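Contact-rich insertion demos: how much variation in the start pose, and what to do with failed attempts?

Posted in Robot Learning > Data collection
Tags: teleoperation, imitation learning, fixtures, assembly

Mulugeta Moges

I am collecting teleoperated demonstrations for a memory module task. The arm works inside a desktop computer case that lies on its side on a slotted table. A fixture plate with several holders is next to the case, and the module is meant to go from a holder on that plate to a slot on the motherboard. The task is split into three segments: pick from holder, approach over the board, insert. The segments are labeled afterward from the gripper state and the wrist force signal.

The target for the first training run is 500 accepted episodes. I have stopped partway through because the policy trained on what I have so far does something I do not like. It picks reliably. The approach is acceptable. At the insert segment it descends to the correct height, makes contact with the top of the slot, and then holds position and pushes straight down. It does not search. When I replay my own demonstrations I can see why. I have been doing this for long enough that I rarely miss the slot, so there is almost no searching in the data to copy.

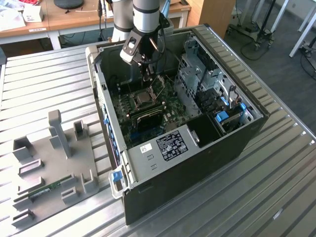

Case and holder plate, tool over the board.

Details that may matter:

The case is not clamped. It can be shifted by hand between episodes, and I have been shifting it a little, but I have not been recording how much. The holder plate stays where it is.

Actions are end-effector deltas at the control rate, expressed in the robot base frame. Observations are the camera streams, joint positions and gripper width. Force is logged but is not currently an input to the policy.

The power supply and the drive bay limit which way the tool can lean. I keep the tool close to vertical in the insert segment for that reason. I suspect this makes the orientation data too narrow.

Episodes where I had to back out and try again were deleted. I was following an internal note from the Wernside project, which says to keep clean demonstrations only.

What I want to know:

First, should the failed-then-recovered episodes go back in, and if so, should the failed part be trimmed? Second, is it better to vary the case position or the grasp offset of the module in the gripper? I have time for one of these to be done properly before the end of August, not both. Third, is there any point in adding force as an input at this data size?

I can post the training config if it is needed. It is close to the Bautista defaults with a longer action chunk.

slotted_and_stuck

Put the recovered episodes back in. Do not delete an episode because the operator missed once. The policy is going to miss, and at that moment it is in a state your data does not cover. What you describe (contact, hold, push) is what I would expect from a data set with no recovery in it.

On trimming: it depends on what the failed part contains. I sort them like this.

Operator lands on the edge of the slot, feels it, lifts slightly, shifts, goes in. Keep all of it. The lift and shift is the behavior you are missing.

Operator pushes hard in the wrong place for a while before noticing. Trim the push down to the last moment before the lift. Otherwise you are teaching it to push, and it already knows how to do that.

Operator drops the module or it turns in the fingers. Keep the pick segment if it is good, throw out the rest.

You can also collect recoveries on purpose. Start the episode with the module already in the gripper and the tool a short distance off the slot, in a random direction, and demonstrate only the correction. These are short and you can do a lot of them in one sitting. Mark them with a separate flag in the metadata so you can change the sampling weight later without collecting again. I would make sure the start offsets come from a script. If you pick them by hand you will favor two directions without noticing, and the policy will too.

For case position against grasp offset, I would do grasp offset. Your actions are deltas and you have cameras, so a small shift of the case is something the approach segment can already correct. An offset in the fingers is harder to see and it is what causes the misses at contact.

One more thing. Check that your views are useful at the moment of insertion and not only during the approach. I lost a week to a setup where the gripper covered the slot in every view for the last part of the descent. The loss looked fine the whole time. 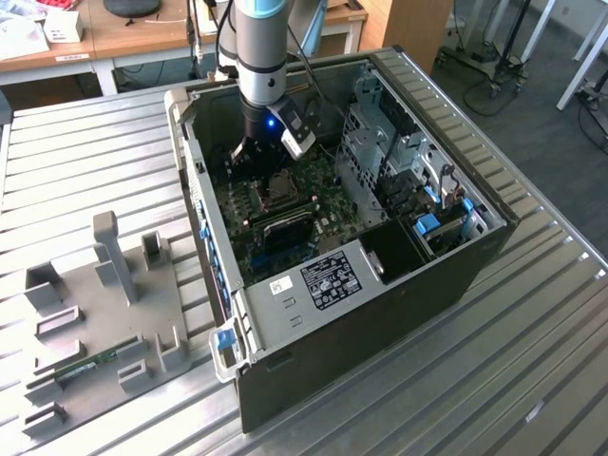
board_level disagrees with the part about grasp offset and wants to know how the holder is shaped before anyone commits to it. If the holder fixes the module in all directions and the fingers close in the same place each time, then there is very little grasp offset at deployment, and demonstrations with a large one would be spent on states that never come up. The case, on the other hand, is loose and will move. It will also turn a little, which a straight shift does not represent. In that situation the budget should go to case position, including rotation, with the pose written down for each episode. Scribing 3 reference marks on a sheet under the case is enough to do it repeatably.

slotted_and_stuck

Fair point on the holder. Mulugeta, measure it before choosing. Pick the same module repeatedly with the current policy, stop after the lift, and compare the module edge against the finger edge in the closest view. If the spread is smaller than the lead-in on the slot, go with case position. If it is larger, go with grasp offset. The rotation comment is correct either way, and I should have mentioned it.

lusetti_user

just add force input. we run the Lusetti stack and it fixed this for us

board_level

Force alone will not fix it if there are no episodes where force leads to a different action. With the data as described, high force is always followed by more downward motion until the end of the episode, so the policy would learn exactly that. Add it after the recovery data is in. When you do, subtract the tool weight and zero the sensor at the start of each episode, above the case and out of contact. Use a short history window instead of a single sample. And train once without it on the same data, or you will not know which change helped.

On the Wernside note: I have seen that rule in a few places, including the old Boletmont guide. It is reasonable for pick and place in open space. For insertion I would ignore it.

Mulugeta Moges

Thanks. I still have the raw logs for the deleted episodes, so they can be restored and relabeled. I will do the pick spread measurement first and then set up the scripted start offsets for the corrections. Recording the case pose is easy to add and I will do that for every episode from now on, whichever variation I end up choosing.

One open item. If I express the actions in the tool frame instead of the base frame, can the existing episodes be converted offline, or does the timestamp offset between the arm state and the camera streams make that a bad idea?

board_level

Convert them. The frame change uses the arm pose only, so the camera offset does not enter into it. It is a separate problem and you should fix it in the loader.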